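Bedding corner: fold it on the bed

I gave up folding big pieces in my arms sometime last November, and I'm never going back. Now everything gets spread out on the bed first – pillows pushed up to the headboard, edges pulled straight, and only then do I start turning things in. It takes me about 5 minutes a piece and my shelf at home looks so much better! The soft, thin fabrics are the worst for sliding around (you know the ones), so do those while you're still feeling patient. 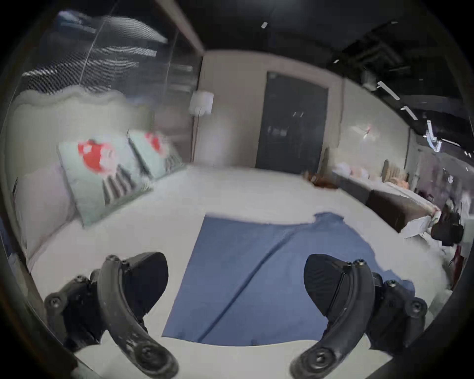
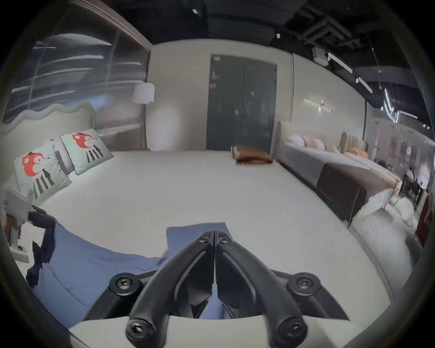 Blue cloth on the white bed, with the mushroom pillows by the scalloped headboard.

A few of you wrote in after the last Drevero newsletter asking about fitted sheets. I haven't forgotten – they get their own item next time, corners and all. Until then, tuck the elastic side under and keep going.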